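Staff newsletter
3 April 2020
By Zlata Tymoshchuk

Kitchen handling work moves to home sessions

The tin handling part of the Pallaven project has changed how several of us in the packing team spend our day. Until September the job at Seltico was lifting, turning and setting down tins on the line, 600 to a shift. The arm on line 4 now does most of that. What it still gets wrong is tins that are tilted or lying on a soft surface, and people are teaching it those with hand-held grippers.

Each session is recorded through the gripper, so the movement of the hand is what the arm learns from. Staff can do them at home on any covered surface. Bilyk keeps the list of which tins have been done.
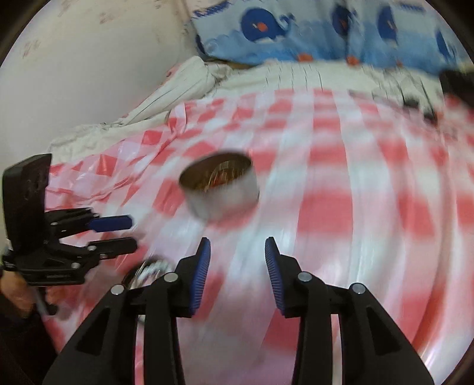
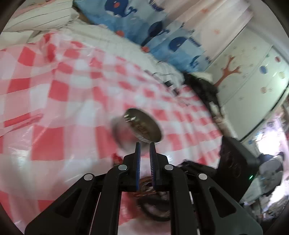

Tin handling with the hand-held grippers, on a checked plastic sheet spread over a bed.

Pay for a session is the same as for line work, and the hours count towards your normal week. Two people from packing have moved over to recording full time. The others do a mix, and nobody's contract has been changed. The main complaint so far is sore wrists, as the gripper is held out in front for long stretches. Lilitz has agreed to shorter sessions with a break in between.

We have 713 recordings checked and filed. If you would like to try it, put your name down with your shift lead. Grippers are signed out and must come back charged.

Contact: staff newsletter desk, Seltico, extension 700 | © Seltico 2020 | Back to top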